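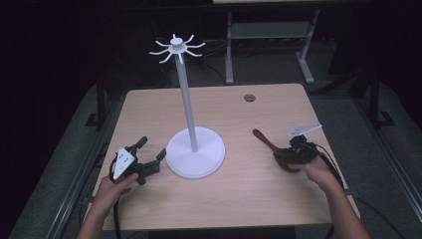 Ticket 1001: replay drifts on the spoon-to-stand task

Status: open, waiting on a second run

Right, picking this one up again. The short version is that the hand-held demos look lovely when I play them back on screen, but the policy trained on them keeps reaching a bit wide of the hooks on the mug stand. It's always the right gripper too, the one with the spoon in it. The left is fine!

What I've tried so far:

Retrained on 800 demos, then on the full 1000. Same miss both times, so I don't think we're short of data (I was rather hoping we were).

Swapped the Zarkix tracker config for the one we used in June. Slightly worse, if anything. Put it back.

Checked the timestamps in Grarkent. The right gripper's pose stream lags the left by 2 camera samples — and the lag is there in every session I opened, old and new.

That last one looks promising. I've shifted the right stream to line up and kicked off a fresh training run on the Vollex box. Could someone check whether the Rissanen export script does its own shifting as well? If it does, I've just corrected it twice and the new run is rubbish.

Please don't re-export anything until I've updated this.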